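Clenari Open House: Nice Coffee, Thin Answers

September 17, 2019

I have now been to enough furniture open houses to distrust any invitation with the word "heritage" in it. Clenari's used it 2 times. Still, the Flandgate plant is an easy drive from my place, the tour was free, and Consuelo Carhuamaca had been telling me for months that I was unfair to the company. So I went.

The morning started in the showroom with a talk by Anselmo Condori, who runs production. He is a likable speaker and clearly knows his saws. He told us the plant ships 581 pieces in a good week and that every one is "finished by hand." I asked which part of the finishing. Staining is done by a spray line, sanding is done by a belt, and the hand part is a person wiping down the edges with a rag before boxing. Fine, that is a hand. I would have put it differently on the banner.

The floor itself was more interesting than the talk. The drying room smelled wonderful, and a woman at the drawer station let us pull on a few runners with weight in them. They moved well. They were also brand new, and my complaint with Clenari has always been what the drawers do after a couple of damp summers. Her answer was that they had changed suppliers. She didn't know when.

Then back upstairs for the spring line, which so far exists mostly on a screen. The first Cuadros pieces won't be built until November. 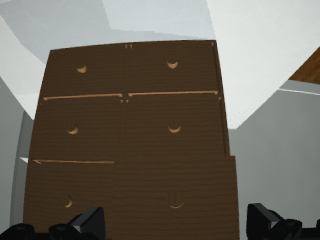
Six-drawer dresser in dark brown, computer rendering.

I don't mind the shape. Two columns of three with a single small knob on each drawer is a layout that has worked for a long time, and the dark color will hide scuffs. But the price list was already on the table, with the dresser at $1,000, and it is hard to judge a thousand-dollar dresser when you can't open it. Ulises Cáceres from sales said the back panel would be "upgraded" from the current line. Upgraded to what was still being discussed.

The warranty is going from five years to 18 months on anything with moving parts. This was on page four of the handout and did not come up in the talk. When Consuelo asked, she was told that most problems show up early anyway. She has a Bretov chest at home that would disagree, and for once she was on my side.

Coffee was good, the pastries ran out before the second group came up, and parking is behind the loading dock, so wear decent shoes. I'll go back when there is a Cuadros drawer I can pull on.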